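Reading time: 2 minutes

We use cookies to remember your settings. Accept | Manage

Skatham Household Food Storage Study
Progress report to the Vestergaard Fund, second period
Prepared by Signe Ásgeirsdóttir and Troels Hedegaard

1. Status

Work packages 1 and 2 are complete. Work package 3 (home visits) is under way and will run to the end of August. Work package 4 has not started. The project is within budget, with one transfer between headings requested in section 5.

2. Postal survey

The questionnaire went to 3105 addresses in Skatham and the outlying part of Faltura. We received 700 usable returns. Returns from flats above shops were low, and a second mailing to those streets did not improve them much. Wai-kit Kuo has weighted the results by dwelling type and the weights are given in the data annex.

The main finding so far concerns where food is kept once the kitchen cupboards are full. Spare rooms, landings and garages were named far more often than we had allowed for in the form, and 402 households wrote their answer in the "other" field. These have been coded by hand. Two coders worked separately and Leif Briem settled the differences.

3. Temperature logging

Loggers were placed in 89 homes. Each records air temperature and humidity every half hour. A fault in the first batch caused the clock to reset when the battery was changed, and the affected records have been realigned using the visit sheets. Where no visit sheet exists the record has been dropped.

Unheated rooms show the widest daily range. North-facing larders are steady but damp. No conclusions on spoilage should be drawn until the weighing diaries are in.

4. Home visits

Visits follow the Wakano protocol with two changes: the waste diary is shortened to one page, and packaging is recorded separately from contents. Eyvindur Frandsen has revised the field guide to match. Packaging codes now separate cardboard, rigid plastic and tubes.

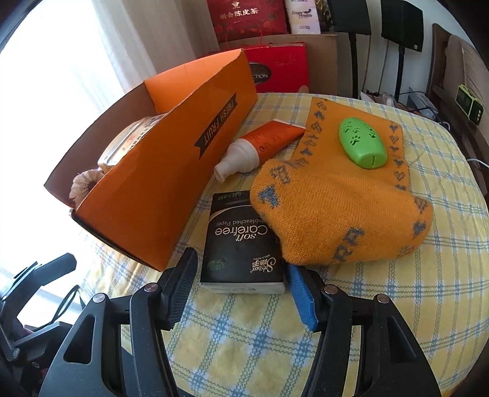

Figure 1. Fruit box and other packaging on a covered table.

5. Budget and next period

Travel is underspent and coding time is overspent. We ask to move the travel balance to staff costs. Remaining visits, diary entry and the first draft of the larder guidance fall in the next period. The main risk is late return of diaries, and reminder calls have been added to the schedule.

Contact: Skatham project office | Copyright Household Food Storage Study | Back to top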